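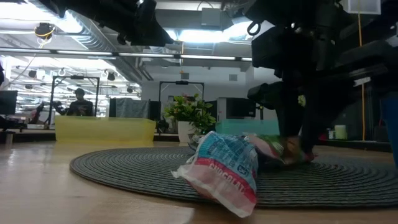
Chocolate snack bag, round mat.

Snacks for a long drive with kids: hand them out or let them choose?

Posted by Amber Clegg | October 27, 2024
8 replies | 63 shares

Hello all, I've been reading this board for ages and have finally worked myself up to starting a thread, so please bear with me if I ramble (I will ramble).

We're driving from Pilkington to my sister's place in Sesberg for the holidays, which with bathroom stops is a full day in the car. The kids are five, seven and eleven. My husband was raised in a house where snacks came out of a cooler at set times and everybody got the same thing, and he thinks this is how civilization was built. I was raised in a house where you got a paper sack at the start of the trip and that was yours, and if you ate it all before the county line then you had a long day ahead of you and maybe learned something. I have very fond memories of that sack!

So we've gone around and around on it. Last trip we did it his way and I spent the whole drive twisted around in my seat passing things back, and my neck hurt until the following week. I'd love to hear what other families do, and especially anyone with a big gap between the oldest and the youngest.

madge_on_the_lake wrote:

Welcome, Amber! Sack, sack, sack. We raised four and every one of them got their own. I wrote the names on in marker and let them draw on the outside while I finished packing the car, and that bought me another half hour of peace. The little one did eat everything right away, every single time, and then looked at his brother's sack with the saddest eyes you ever saw. His brother usually gave in and shared. I wouldn't trade that for anything.

I will say we never put chocolate in. Seats were cloth back then.

tworoads wrote:

I'm going to side with your husband here, and I say it with love. We tried the sack for years and what we got was one carsick kid at mile forty and two fights over who had been given the better crackers. Set times changed the whole trip for us. Something at ten, lunch at a real table, something at three. They stop asking once they believe you. It takes one trip for them to believe you and that trip is no fun at all, I'll grant you.

As for your neck, put the oldest in charge of passing. Ours took it very seriously.

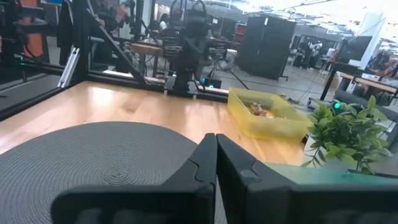 Yellow bin and the round mat.

Amber Clegg wrote:

Oh, I like putting the oldest in charge. She would be a tyrant, but a fair one.

I should have said that the five-year-old does get carsick, so I'm listening to that part closely. Does it really matter what they eat, or is it more about how much? My mother swore by dry toast and I have never met a child who asked for dry toast.

pennywhistle wrote:

For mine it was how much, and also whether they were looking down. A sack in the lap means a head bent over it, digging around for the last pretzel, and that was when ours would turn green. We moved to a shallow bin on the seat between them and it helped a good deal. They could reach in without looking.

I have to disagree with madge a little on the no chocolate rule, though. A long drive in winter with no chocolate seems like a hard way to live. We do one small bag each after the last stop, when you can practically see Grandma's porch light, and if it ends up on their coats then it ends up on their coats.

madge_on_the_lake wrote:

You may have a point, pennywhistle, but you did not see those seats.

hollisfromskaseck wrote:

We do the Skaseck to Wuvonitz run every summer, 167 miles of mostly nothing, and I kept notes on it one year for my wife, who couldn't come along and wanted to know how we got on. I dug them out and I'm pasting in the part about food since it may be of use to somebody. Forgive the style, I was tired and writing at her mother's kitchen table.
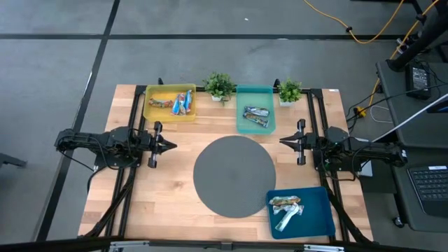
Wuvonitz, June

Got in before supper. The boys were better than I expected and I was worse. I packed too much, as you said I would, and most of it was the same kind of thing, so by noon nobody wanted any of it and we stopped at a farm stand and bought peaches. Peaches in a car are a mistake. I had one roll of paper towels and it was gone before the next town. But they talked the whole way after that, both of them, on and on about the quarry and whether you could build a house at the bottom of one, and I think it was having something new to eat that woke them up. Next year I would bring less from home and plan to stop twice. Your mother says hello and wants to know why my shirt is orange.

Anyway, that's what I wrote her, and we've more or less stuck with it. Half from home, half from wherever you happen to be. The stop itself does more good than the food does, in my opinion, and the boys (they're grown now, or think they are) still bring up those peaches.

tworoads wrote:

That's lovely, but I don't see how you plan around a farm stand in November. Gas station snacks for five people cost more than our lunch did. We stopped doing it for that reason alone.

hollisfromskaseck wrote:

Fair enough. We were only ever three in the car, and it was summer. I'd still make the stop even if all anybody gets is a drink of water and a run around the parking lot.

Amber Clegg wrote:

Thank you, every one of you -- I read most of this out loud at dinner and my husband was very pleased with tworoads and has asked me to say so. We've come to an agreement, I think. He gets his ten o'clock and his three o'clock, and I get to let each of them pick what goes in ahead of time, from a spread on the table the night before.
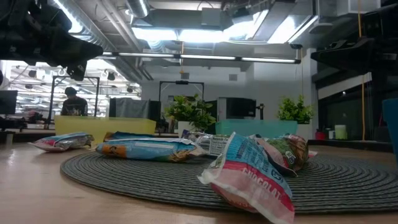

We'd have each one choose two things for the morning and two for the afternoon, with the oldest going last on account of being the boss of the whole operation the next day. I've already been told that's unfair. I told her that's what being in charge feels like, and she went off to think about it. The carsick one will get crackers up front with me until we're past the hills, and we'll stop for lunch somewhere with real chairs, and I am packing two rolls of paper towels because of Hollis and his peaches.

I still think I might sneak in one paper sack, just for me. Madge, would you draw on it?

madge_on_the_lake wrote:

Honey, mail it over and I'll put a whole barnyard on there. Drive safe, and do come back and tell us whether the ten o'clock held up!

Back to top | Contact the moderators | Copyright 2024, all posts belong to their authors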